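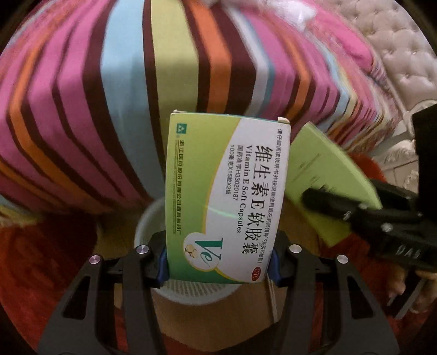
Grip width and carton damage were taken first, as agreed at the July meeting of the Mikness handling study, which opened at 10.15 in the small meeting room at Fomden. The group went over the rule that a box should be held by its narrow sides and as low as the task allows. The vitamin E carton was used as the case in point: it is clamped near the lower end, the blue pads press on the left and right sides, and the whole printed face stays in view of the camera on the gripper. The edges of that carton bulge slightly. It was agreed that bulging alone should not lead to a demonstration being thrown out, but that a carton which has split or opened should be marked as damaged and left out of training.

Present: the project lead, two research staff, the data officer, the workshop technician, and one member from Echeverri by phone. Apologies had been received from the second Echeverri member.

1. Minutes of the last meeting
Agreed with one change. Item 4 should read "per session", not "per operator".

2. Matters arising
The replacement pads have come and are fitted to both hand-held grippers. The old pads are in the drawer under the bench and should not be used again. The spare pivot screws are still on order. The technician will chase these.

The question of the sync clap was raised again. Operators are still forgetting to do it at the start of a recording, and without it the two grippers have to be lined up by hand afterwards. The data officer asked that any recording without a clap be repeated on the spot while the objects are still out. Agreed.

3. State of the data
The set now holds 2,000 demonstrations of picking up and placing packaged household goods, 1,000 made with one gripper and 1,000 with two. All of it was recorded in furnished rooms and none in the lab. The data officer reported that naming is now consistent apart from the first two sessions, which used the old scheme. These will be renamed by script before the next training run.

There was some discussion about surfaces. Most of the early recordings were made on tables. A box standing on a hard table behaves very differently from one lying on bedding, where it can tip or sink when a finger touches it. The bed recordings took longer to make and had more dropped items, but the Echeverri member felt they were worth more for that reason. The project lead asked for the two kinds to be kept apart in the results so that the effect can be seen.

4. Results of the second training run
The policy trained on both kinds of surface was tested on the bench arm over 12 sessions. Research staff reported as follows.

Single cartons standing upright on a table are now picked up reliably. The remaining failures are mostly late closing, where the fingers arrive in the right place and then wait.

Cartons lying in a pile are much less reliable. The arm often goes for the nearest corner and pushes the item away. Adding the two-gripper recordings helped here even though the bench arm works alone, which had not been expected. One view was that operators go more slowly with two grippers and so give cleaner approaches. Another was that these recordings simply have more clutter in them. The present results cannot tell these apart, and the group did not want either view written up as a finding yet.

Soft and wrapped items remain poor. Anything in bubble wrap or loose film was dropped or missed more often than not.
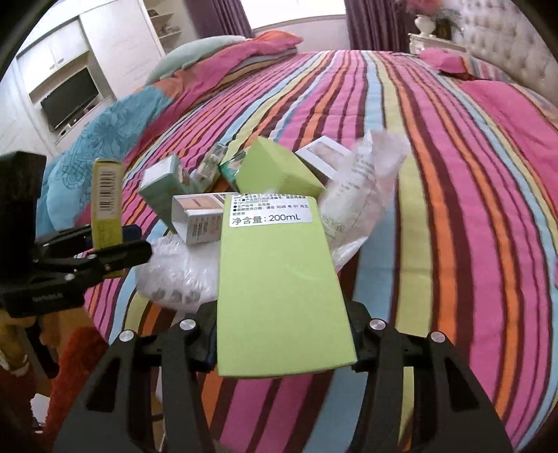

Page 2

5. Choice of objects and clutter
The group looked at how cluttered a start position should be. The pile on the striped sheet was thought to be at about the right level: cartons at different angles, a small clear bottle, a bubble wrap package under the white carton, and a white tube or bottle in loose translucent plastic. Operators should go on laying items out like this and should not straighten them between takes.

Two light green boxes of the same colour were noted, one held upright in the gripper and one lying in the pile. Research staff pointed out that a policy which picks by colour cannot choose between them. This was felt to be useful for testing and the pair will be kept. The label reader can be used on the held one, as the sticker on it shows a net content of 200mL and a use-by date in January 2028, but it should not be relied on where a face is turned away or a finger is across the print.

The narrow yellow box held upright by the other gripper, with its barcode showing, led to a question about whether barcodes should be blurred before the data is shared. The data officer saw no need, as they are product codes only. Agreed to leave them. Family photographs and letters in the background are a different matter and must be taken out of the room before recording starts. This is already in the operator sheet but will be moved to the top.

6. Lighting
Windows that come out fully white are still turning up in the camera view. Research staff tried training with bright patches added to the pictures and saw a small gain, too small to be sure of. Operators may draw the curtains part way if they wish, but should write down that they have done so. The Echeverri member asked whether fixed exposure would be better. To be tried on one gripper only before anything is changed on both.

7. Grikico comparison
The Grikico gripper has wider fingers and a shorter reach. The plan is to repeat the pile test with it using the same objects and the same start positions. The technician has made an adaptor plate but the first one was drilled wrong and sits slightly off square. A second is being cut. No testing until this has been checked.

8. Paper
A first draft of the methods section has gone round. Comments so far:
- the description of the two-gripper recordings is too short
- the damage rule from today needs adding
- the table and bed results should be in separate columns
- "natural clutter" is used throughout and never defined

The results section will wait for the third run.

9. Actions
Technician: pivot screws, second adaptor plate.
Data officer: rename the first two sessions, revise the operator sheet, add a damaged mark to the labelling form.
Research staff: third training run with surfaces kept apart, fixed exposure trial.
Echeverri: comments on the methods draft, list of wrapped items for the next round of recording.

10. Any other business
The meeting room is not free at the usual time in September. The next meeting will start at 2 pm and will be held at Echeverri if their room can be had.

The meeting closed at 11.50.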